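Games Table Gallery: Chess, Black Pieces Away
Skostuda Games Library, Bhutto Road
Page updated June 9, 2019

Skostuda lends board games, puzzles and building toys from two rooms on Bhutto Road. The gallery pages show the things we lend as they look on a table, and the notes give the details that people usually ask for at the desk — what is in the set, how it packs up and what to do if something is missing.

This page belongs to set 59, one of our chess sets with a folding wooden board. It came to us in April with a batch of games from the Asness branch, along with a good number of building blocks and two boxes of jigsaws. The board has light and dark squares with a dark wooden border. The pieces are kept apart by colour, and the black ones are the subject here. They go into a shallow tray next to the board before they go into their bag.

We started using trays at the tables last year. Pawns are small and they roll, and a set with a pawn missing can't go out again until we find a match. We keep a tin of spare pieces on the Altum shelves, but the sizes vary a great deal between makers and a pawn from one set often looks wrong beside the rest of another. 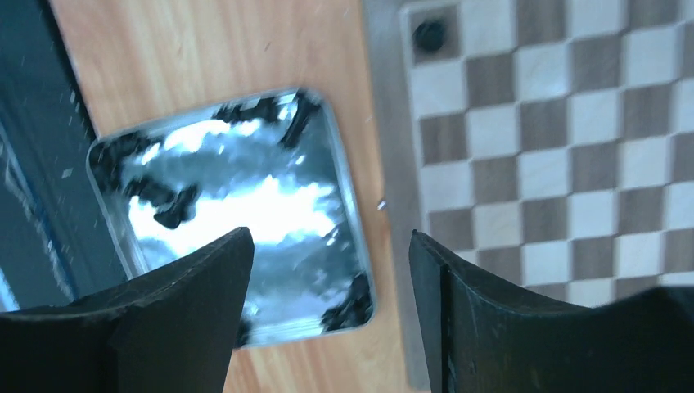
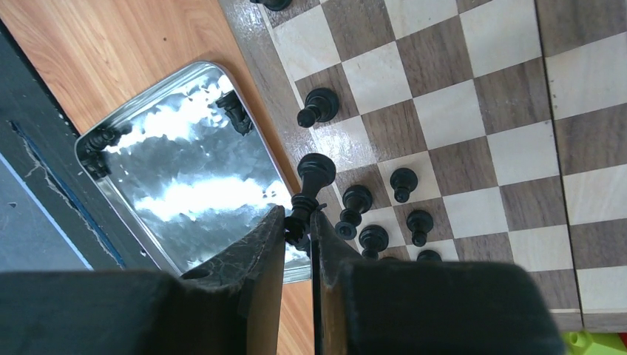
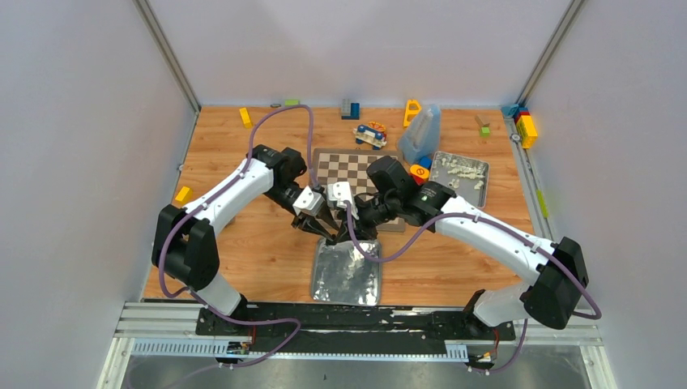
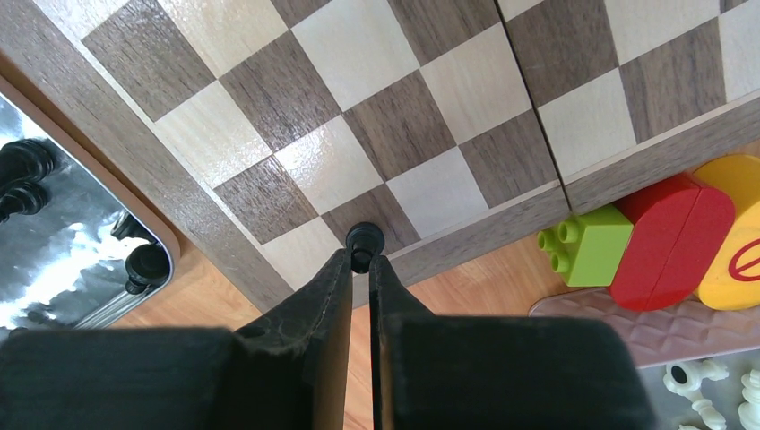 Chessboard and silver-coloured tray in each picture, on a wooden surface.

Notes on the pictures

The first picture has the polished inside of the tray, which picks up the light from overhead. Shallow trays with a smooth bottom are easy to wipe, and the pieces can be tipped out of them without catching.

In the second, black pawns are still spread over the board, some upright and some on their sides, and three black pieces are already in the tray. The squares have a fair shine on them. We clean the boards with a dry cloth only. Polish leaves a film that collects dust along the joins, so please don't use any at home.

The third takes in the wider table, with toy blocks along the back and a small block vehicle in blue, white and red. Blocks are lent by the tub and are not part of set 59. The blocks have their own page, listed under Building, and a full tub holds around 1,000 pieces in the smallest size. If a few turn up in your chess bag, just drop them in the box by the door.

The fourth shows the seam where the two halves of the board meet. Four black pieces are in the tray.

Packing set 59

Put the pieces away by colour. The black pieces go in the dark cloth bag and the white pieces in the pale one. Each bag has a card sewn inside the neck with the full list on it: king, queen, two rooks, two bishops, two knights and eight pawns.

Check the bag against the card before you fold the board. It is much easier to look for a pawn while everything is still out. Most of the missing ones are found under the table or inside a sleeve.

Fold the board with the squares on the outside and the bags in the middle, then close the catch. If the catch feels stiff, a bag is probably lying across the hinge side. Move it over and try again. Forcing it has split the edge of one board already and the repair took most of the winter.

Trays stay at Skostuda. They are not lent with the sets, though a baking tin or the lid of a biscuit tin does the same job at home. Anything with a raised rim will do.

Borrowing

Chess sets go out for three weeks and can be renewed once if there is no waiting list. The charge is 50p for each loan, and there is no charge for playing at our tables. Please quote the catalogue number, 678, as well as the set number — several sets share the same kind of board and it is easy to pick up the wrong one.

If a piece is lost, tell us when you bring the set back. We don't fine anyone for a pawn, but we do need to know which one has gone so that we can look through the spares. Sets with a piece missing are marked with a yellow sticker and kept for use at the tables until they are complete.

Sets can be returned to Bhutto Road or to the Asness branch. Asness has no drop box for games, so please hand them in at the desk there.

More in this gallery: Draughts and Backgammon / Building Blocks / Wooden Jigsaws / Card Games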